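Loukia Christodoulou has been sorting other people's small things for 11 years, and she still gets a bit giddy over a good divided box. "Screws, beads, fuses, I don't mind what it is," she tells me over a Wednesday cuppa, and then she's off on hinges for a while (I had to steer her back!).

Her rule, if she has one, is to start with a bare table and bring one box to it at a time. "People tip out the whole drawer and then they want to cry. Give yourself a pale surface, put the box up in the corner, and have a think about what you want in it before you go hunting for lids."

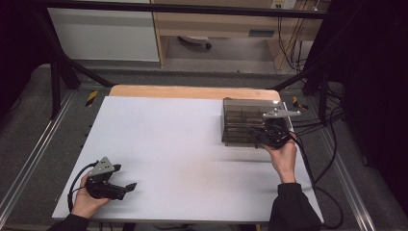

A tinted brown box with dividers, at the far right corner of the white tabletop.

She likes tinted plastic, as it happens, so long as the dividers show through the walls. Her own collection stands at 138 boxes, and her friend Araba Osei has been promised first pick if she ever thins it out. "She asks every January," Loukia says, laughing, "and every January I've found another one I can't part with."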